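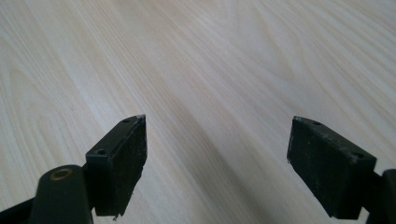 Speaker notes, Benddale evening session, October 8, 2019
Teaching by hand: what we got from the grippers
(25 min plus questions. Keep moving!!)

OPEN
Thank Els Dijkstra for the invite. Say who I am, Misix, small team, mostly pick and place.
Ask the room: who has driven an arm with a joystick? Who enjoyed it? Wait for hands.
Then straight in. Two ways to show a robot a task. One, you sit at a console and drive it. Two, you hold a gripper in your own hand and just do the thing, and the robot learns from that later. We did both. Same tasks, same people.

REMOTE CONTROL FIRST
We started here in July. Leader arm on the desk, follower arm on the bench.
Good: what you record is what the arm can do. No mapping, no reach problems. If the operator did it the arm can do it again.
Bad: slow. People stiffen up. Everybody overshoots on the way down and then creeps. The creeping gets learned too, you see it in the policy, it hovers over the object like it's scared of it.
300 demos by remote. Took most of the month.
Tell the Bakker story here if time. (Bakker = the bread tray job. Operator parked the arm between trays to think, so the robot parked too. Same spot. Every time.) Skip if past 8 minutes.

HAND HELD
Same finger geometry as on the arm, carried by a person. Camera sits on the tool so the robot's view and the demo view match up.
861 demos kept. 497 thrown out, will get to that.
New people get going fast. Sreekumar Salian ran the sessions, his rule was five minutes practice and then record, no long lecture.
Motions come out smoother. Also faster than the arm can follow, had to slow the playback down for some of them.
Don't oversell this part. You still need the arm to check everything.

NEXT SLIDE 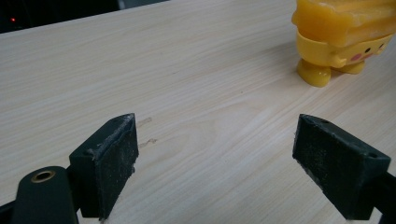
Jaws open, yellow toy still out of reach.

Point to make on this one: the approach matters more than the grasp. Half the useful information is in the part before you touch anything. Where do you open, how wide, which side do you come from. Early on we trimmed clips to start just before contact, to save disk. Dumb. The robot could close on things fine but had no idea how to get to them.
So now: start far, jaws open, go in without stopping. Object off to one side is fine, better than fine. If it always begins dead center the policy never learns to look for it.
Pads: dust and scuffs show up in the camera. Swap both or neither. We mixed a new one with an old one once and the grip numbers for that batch were useless.

WHAT WE THREW OUT
497, so be upfront about it. Main reasons
- tracking lost, mostly fast wrist turns
- other hand came in to help (everyone does it, they don't notice)
- wrist angle the arm can't reach. Biggest pile by far
- started recording with jaws already half closed
The reach one is fixable. We put the checks in Gidance, our review tool, it flags a bad angle right after the take so you redo it while the person is still standing there. Should of done that in week one.

MIXING THE TWO
Hand held for volume, remote for the last bit. Train on the hand demos, run it on the arm, when it gets stuck someone takes over by remote and those corrections go back in.
With corrections and some re-recorded takes the set is now 1618. Keep the source label on each one!! We lost the labels on one folder and could not tell why the robot was hovering again.
Show clip 3. If the video doesnt play just talk, do not fiddle with the laptop.

THINGS I'D DO DIFFERENTLY
More people, fewer takes each. One person's habits get in everywhere.
Write down the object positions before the session. We let people choose and they all chose the same corner.
Breaks. Quality drops when the hand gets tired, you can see teh jaws closing later and later.

QUESTIONS THAT WILL COME UP
Does it work for two hands? Not tried yet, say so.
Soft stuff, cloth, bags? Some. Ask me after.
Force? No sensor in the fingers. We go by camera and jaw width only.
Cost? Send to Els, she has the sheet.

Leave contact slide up. Get adapter back from the desk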